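We use cookies to remember your newsletter preferences. Accept | Manage

Filed under: Budgets & Kit

So, the August budget round! I promised I'd tell you how the arm money is going, and the short version is that we've spent less than I feared on the big stuff and more than I'd like on the bits around it.

Two arms were always the plan at Citbridge, and I stand by that. What I forgot to plan for was everything that bolts on. Spare fingertips, cables, a second mounting bar (order these early, Ifans quoted us 5 weeks), and then the tableware. Yes, tableware has its own line now. Desmond Haddad asked for 400 for cups and plates over the year and I laughed, and then the receipts came to 405.

Rahel Bachmann wants a third arm. I've asked her to price fingers first, four sets of them, and to get a quote from Barholm as well as Ifans so we have something to compare.

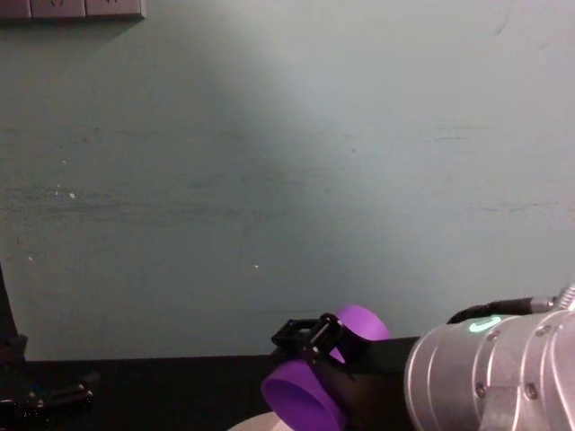 My other worry is service cover. Ifans will do a yearly contract, but it starts the day of delivery, so if your table isn't ready you're paying for boxes to sit in a hallway. Get the bench and the power sorted, then sign. I'll have the Barholm numbers for the next issue, I hope!

2 comments

Mechthild Zaugg: Does the contract cover cables? Ours didn't.

Warrick Tomoana: Buy plastic cups. Trust me on this one.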